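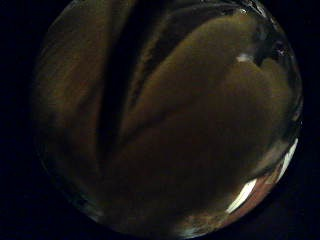
Re: [flernier-users] Nightly sync drops attachments after index rebuild

Lesego Pillay wrote on Monday:
> We run Flernier on two hosts, Trudilden (primary) and Brovgate (replica).
> After a full index rebuild on the primary, the next nightly sync
> finishes with exit status 0, but messages with attachments over 20 MB
> arrive on the replica with the header block and no body. Smaller ones
> are fine. Rerunning the sync does not fix them. The log only says
> "skipped, unchanged."
>
> Is there a way to force those records across without wiping the
> replica? A full copy takes us 72 hours over the link we have.

Lesego,

I can reproduce this on a test pair. You do not need to wipe the replica.

The rebuild writes a new sequence number for every record but keeps the old checksum. For large attachments the checksum covers the header block only, and the body is tracked in a separate table. The sync compares header checksums first. If they match, it writes the record with the new sequence number and puts the body on the deferred queue. The deferred queue has a default timeout of 30 seconds per batch. When the timeout expires, the batch is dropped and the record is still marked complete. On the next run the header matches, the sequence number matches, and you get "skipped, unchanged."

There are two separate faults in that, and the second one is the serious one. A dropped batch should never leave a record marked complete.

To recover:

1. Stop the sync timer on both hosts.
2. On the primary, run the verify tool with the body option and send the output to a file. It reads every body, so expect heavy disk activity.
3. Run the same command on the replica.
4. Diff the two files. Any record ID present only in the primary's list is one you need to resend.
5. Pass that list to the resend command. It ignores the complete flag.
6. Raise deferred_timeout in the config on the primary before you turn the timer back on. I used 600. Setting it to 0 does not mean unlimited in the current release, it means the built-in default.

On my pair this found 23 records, and all of them came across on the first pass. Verify on the replica was clean afterward.

Two cautions. If you have compression turned on for one host and not the other, the verify output will differ on the size column even for good records. Cut that column before you diff. Also, do not run resend while a rebuild is in progress. The list is keyed on record ID, but the lock is taken on the sequence number, and the two can disagree partway through.

The Mabuza branch has a patch that moves the complete flag to after the body write. I have not tested it on anything older than the current release. It applies with some offset in the queue code and needs the schema bump, so take a backup of the body table first.

Could you post the queue section of your config, and the output of the status command from Brovgate? I would like to know if your batch size is also at the default before I file the report.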